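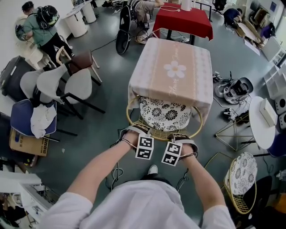
Chair being pushed in or pulled out under the pink cloth, both hands on the front rim, a marker block on each wrist.

Tips for Showing a Robot How to Tidy Up (chairs, cushions, tablecloths and the rest of it)

I get more mail about this than I ever got about limescale, so I'm putting all my notes on one page. Most of you who write have the same trouble. You've got the kit, either wrist bands or one of the hand-held grippers, you've done an evening of chair pushing, and when the robot has a go it shoves the chair sideways into the table leg. Been there! My first batch was 199 takes of pushing in one dining chair and I kept 71 of them. The others were junk, and every bit of the junk was my own doing.

Before you start

Clear your path on the floor first. I don't mean the whole room, just the strip you're going to walk and the bit where the chair slides. If your bands have cables, leave enough slack to reach all the way forward with both arms and then a little extra. A cable that tugs at you halfway through will change how you move, and you won't notice until you watch it back. I do one slow practice reach with nothing recording, right down to the floor and back up.

Wear a top with sleeves you can keep off the markers. I love a floppy shirt, but a cuff that slides down over the block means the camera loses your hand, and there goes the take. Two turns of the cuff will do it. A hair elastic over the top if it's a slippery fabric.

Tighten the bands so they don't spin. If you can turn the block with one finger, go up a notch. Check again every time you stop for a drink, they creep.

Pushing in a chair

Decide where "in" is. For me it's when the front of the seat is under the edge of the table and the cloth is hanging the way it hung before. Pick your finish and stick with it for the whole batch, because if you stop short one time and ram it home the next, the robot learns something mushy in between.

Wire chairs are lovely for this (light, and there's always somewhere to hold) but they do catch on things. A long tablecloth is the worst. Lift the hem a little with the back of one hand, slide, then let it drop. Do that as one movement every time and don't go back to fuss with it afterwards -- I'm a terrible fusser and I had to train myself out of it by putting my hands behind my back the second I was done.

Keep both hands where the camera can see them. When you lean, your head goes with you, and if you're wearing the camera up there it ends up staring at the carpet. Bend from the hips and keep your eyes on your hands. Your back will have opinions. Nine takes and then a stretch is my limit these days.

Loose cushions: put them square before you begin, or else make squaring the cushion part of the job. Either is fine, just don't do it only sometimes.

Using the hand-held gripper

I was slow to come around to these. The one I tried first was a Conum and I held it like a hair dryer, elbow stuck out, and wondered why my shoulder hurt. Hold it the way you'd hold a watering can and let your feet do the travelling. Hubert Duda, who got me into all this, has me say "walk, stop, close" under my breath and it really does help.

Go slower than feels natural when you're closing on something thin. Wire, a cloth edge, a spoon handle. Come at it straight on, pause for a breath, close, pause again, then move. Those little pauses look silly when you're doing them and they make a world of difference when you're sorting takes later.
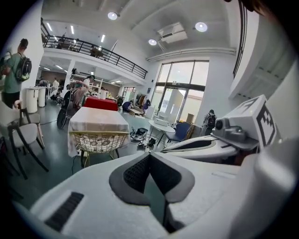
Start a few steps back from whatever you're going to pick up, too. If every take begins with the fingers already hovering over the chair, your robot will only know what to do when somebody parks it there. I start from a different spot each time, a bit left, a bit right, sometimes from the far side of the next table. Same goes for height.

Windows are a nuisance. With bright daylight coming in, turn so that the glass is beside you or at your back, and try to finish a batch before the light changes on you. I've had a perfectly good Monday afternoon split into two piles because the sun came round at 3.

Wipe the camera lens. Every single time. Soft dry cloth, the sort you'd use for glasses.

Driving the robot by remote

Some of you have the Amora arms and drive them from a pair of controllers. Most of what I've said still goes, but get your own body comfortable first, because you can't feel the chair and you'll lean toward it without meaning to. Sit down if you can. Keep the thing you're moving light while you learn, a cushion or a folded napkin, and leave anything breakable in the cupboard. My Grurnitz gravy boat is no longer with us.

If two people are at it, agree on one word for stop and use it for nothing else.

Sorting your takes

Do it the same evening while you remember which ones went wrong. I bin a take if I dropped something, if I talked to somebody and turned my head, or if I finished and then went back to straighten the cloth. Hesitating is all right. A take where the chair snagged and I freed it calmly goes in a folder of its own marked "snags", and I mix a few of those back in.

You do not need 1000 takes of one chair. Get a decent small batch, let the robot try, see where it goes wrong, then record more of exactly that part. In February I redid only the last few inches of the push and got further than I had all winter.

Storing the bands

Hang them up, don't ball them up. I use a Tomaszewski mug rack screwed to the inside of the broom cupboard, cables in loose loops with a bread tie on each. Wipe the straps with a barely damp cloth and a drop of dish soap, and keep water off the marker blocks. A scuffed marker can sometimes be rescued with a dry eraser, but go gently on the black squares.

Next on my list is folding napkins, which so far is going very badly. If you've got a method that works with the hand-held kind, please write in!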